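4.2 Demonstração no dia aberto

A segunda parte do estudo decorreu durante o dia aberto do laboratório de Farwood, em 5/16/20. Ao contrário das sessões de abril, que foram feitas apenas com pessoas da equipa, nesta ocasião o braço robótico trabalhou diante de visitantes sem formação técnica. O objetivo era observar como o público interpreta as pausas do robô durante uma tarefa de recolha de objetos, e se uma explicação oral antes da tarefa altera essa interpretação.

Entraram no laboratório cerca de 500 pessoas ao longo do dia. Destas, 224 aceitaram preencher o questionário à saída. Os visitantes foram recebidos em grupos pequenos e cada grupo assistiu a quatro tentativas completas. Homa Alipour conduziu a explicação inicial para metade dos grupos; os restantes grupos viram a tarefa sem nenhuma introdução e receberam a explicação só no fim. O operador, Jamshid Bakhtiari, ficou sempre ao lado do botão de paragem e não falou com o público durante as tentativas.

A tarefa escolhida foi a retirada de objetos de um saco de papel aberto. Esta escolha merece uma justificação. Nos ensaios de abril usámos uma caixa rígida, e os participantes consideraram a tarefa demasiado fácil para que uma pausa lhes parecesse necessária. O saco tem bordos que cedem e um interior com sombra, e os objetos ficam uns sobre os outros, de modo que a escolha do ponto de preensão é mais difícil também para quem observa. Reforçámos o bordo com fita escura (Figura 3). Os objetos foram selecionados para misturar materiais moles e rígidos: um peluche verde-lima, uma esponja amarela, um pano vermelho e uma ferramenta de cabo vermelho e azul-petróleo, entre outros.

Figura 3. Garra sobre o saco de papel na tarefa de recolha, com os objetos no interior.

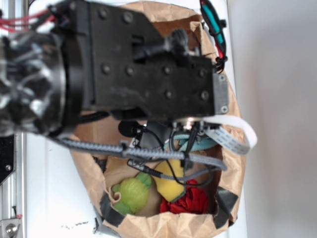

Nos grupos sem introdução, a pausa antes da descida foi descrita muitas vezes como "avaria" ou "hesitação". Nos grupos com introdução apareceram mais as palavras "procurar" e "escolher". A diferença vai no sentido que Mahlangu, nossa coautora, tinha proposto no desenho do estudo, mas deve ser lida com prudência - os grupos não foram sorteados e formaram-se pela ordem de chegada. Além disso, alguns visitantes ficaram perto da porta e podem ter ouvido a explicação dada ao grupo anterior.

Registámos ainda comentários espontâneos. Várias crianças perguntaram se o robô "via" o peluche, e alguns adultos quiseram saber quem decide a ordem dos objetos. Estas perguntas não estavam previstas no questionário e são tratadas separadamente na secção 4.3.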